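Search notebook Go
Eltden shared notebook > Hand grippers > Upkeep

7/31/23

Gripper pair, fingers and calibration, clothes folding set

OK, long entry, because I let three small jobs pile up into one big one and I want it all in one place before I forget which screw went where.

The pair came back to my bench after the last round of folding with a complaint written on tape across the case: "left one sticky." No more than that! So I opened and closed both of them a bunch of times next to my ear like a crazy person, and yes, the left one drags near the end of its travel. You squeeze, the fingers come in nicely, and then the last little bit takes a harder pull than it should. Let go and it comes back slow. The other one snaps open like it's new.

First guess was fabric lint, and first guess was right for once. I pulled the fingers off, then the struts, and there was a gray felt plug packed in behind the slide (I could have made a sweater for a mouse). Fleece does this, and so do cheap towels. I cleaned it out with a dry brush and a wooden pick, then a wipe with alcohol on a swab. No oil. I know somebody on the Cuvum bench likes a drop of light oil on the slide, and it does feel wonderful for an afternoon, but then it grabs every bit of fluff in the room and you're back where you started, only now it's paste.

With it apart I checked the spring too. Fine. A tiny bit of shine on one end where it rubs, same as in my November notes, no worse. I put it back in the same way around.

Screws: the short ones go in the front, the long one goes up top on the rear housing. I mixed them up last time and spent half an evening wondering why the housing wouldn't sit flat. They're all black and they all look the same in the tray, so please use the tray with the little cups. Finger tight, then a touch more with the small driver. The inserts are brass in plastic and they will spin if you lean on them, ask me how I know.

Then fingers. The yellow ones are still the Janisden prints, the second batch, slightly softer than the first. I like them a lot for clothes. They give just enough that you can pinch one layer of a T-shirt and leave the layer under it alone, which the stiff ones never managed for me. The tips do wear, though. The left pair had gone a bit polished on the inside faces and was letting go of slippery stuff, so I swapped both fingers on that one and scuffed the new faces with fine paper before mounting. Always swap as a pair! One new and one old and the grip goes crooked, and then the folding people tell me the gripper "pulls to one side," and I go looking for a bent strut that isn't bent.

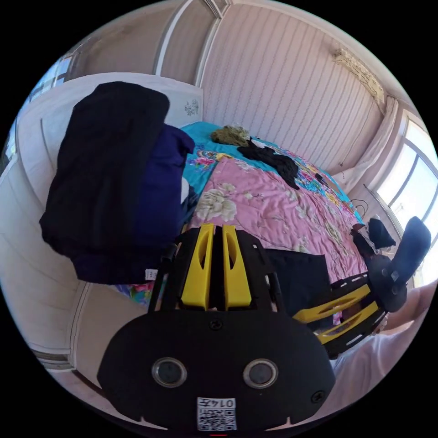

Both grippers at the bed with the folding set, 0145 nearest.

I did the opening check the usual way after that, 30 slow open-and-close cycles on each side with the log running, looking for a flat line at both ends. The left one came out clean. The right one had a small wobble at full open, and I chased it for longer than I'm proud of. Loose strut. Quarter turn, wobble gone.

Lenses next. I used the blower first and the cloth second, and I'd love it if everyone did it in that order, there was a hair-thin scratch starting on one of our spares and I'm pretty sure it's from dry wiping grit around. Look at the silver ring while you're in there as well. If you see a line of dust sitting on the inside of it, leave it alone and bring the thing to me.

QR label: keep it flat and keep tape off it. The Delorme script reads the label to decide which calibration file to load, and if it can't read it, it quietly picks the last one used. Quietly! I lost most of a set to that in the spring. I've now put a warning in our copy of the script so it at least complains, and I'll send the change over to them when I've cleaned it up a little.
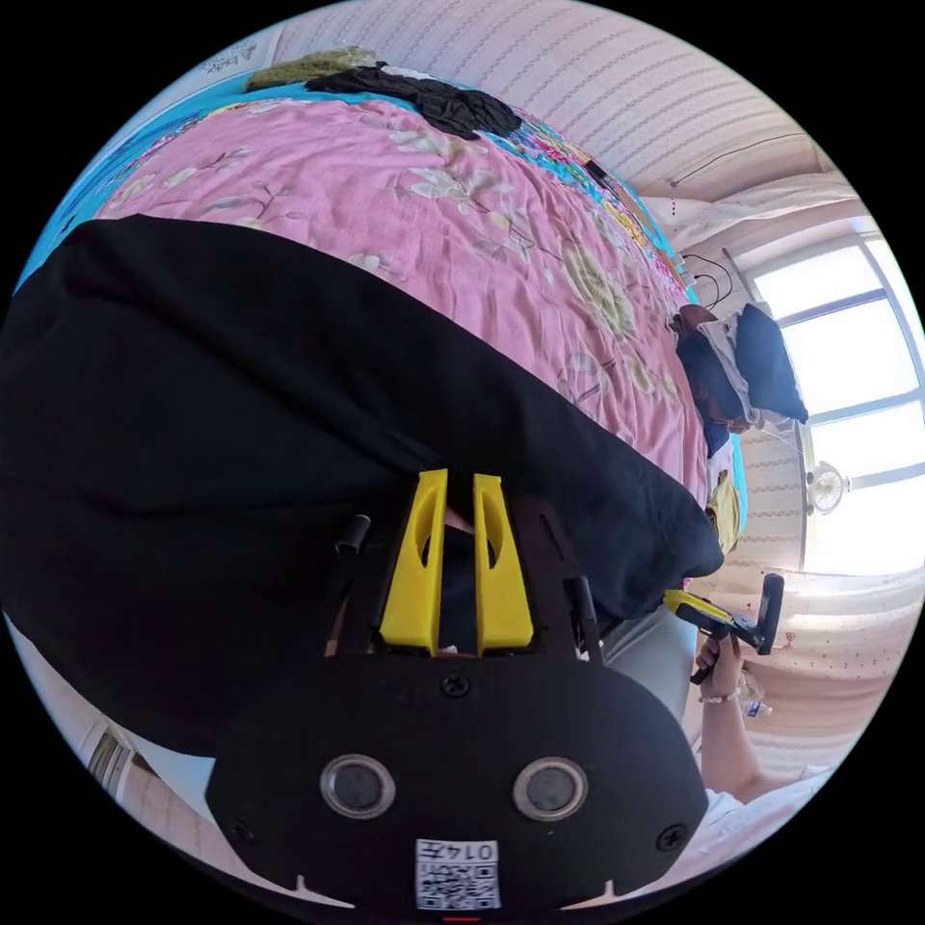 Calibration itself went better than I expected. I ran the board at the two usual distances and then a third one, closer in, because most of what happens in clothes folding happens within a forearm's length and our old file was fitted for reaching across a table. Dark cloth is the hard case. Black on black gives the tracker very little to hold on to, and when a big dark piece fills most of the view it starts to drift, slowly, and you don't notice until the path on the plot has wandered off through a wall. A busy print somewhere in view helps a ton. So does a wall pattern, up to a point, but evenly spaced stripes can fool it into matching one stripe with its neighbor. I got two jumps like that before I turned the match threshold up.

Bright windows are the other thing. With exposure on auto, turning toward the glass makes everything else go dark for a moment, and the tracker hates the change more than it hates the dark. I locked it at 10 for now. It's a little noisy in the corners, but steady, and steady is what I want. If you go to a dimmer room, unlock it, let it settle while facing the work, then lock it again.

Numbers, for whoever merges this:

Old file: 23 dropped tracks over the test set
New file: 4 dropped tracks, same clips
Test set: 313 clips, no changes since last time

I was very pleased with that and had a second coffee.

Still to do. The handle on the right one has a faint creak when you twist it, and I can't tell yet if it's the handle or the joint above it. It doesn't show in the data, so I left it. The spare finger bag is down to one pair of the soft ones, and I need to print more before the towels come up. Same settings as before, slow first layer, and don't pull them off the bed warm or the slots go oval (mine did, two pairs in the trash).

Also the case foam is crumbling in the corner where the left gripper sits, and I wonder if some of that "lint" was foam. The gray stuff in the plug looked a lot like it. I saved a pinch in a bag taped to the inside of the lid. If anybody has a scrap of the denser foam from the Cuvum crates, leave it on my bench and I'll cut it to fit.

Next check after the towel round, or sooner if the left one starts to drag.

2 comments | 5 shares
Contact the Eltden workshop | © Eltden | Back to top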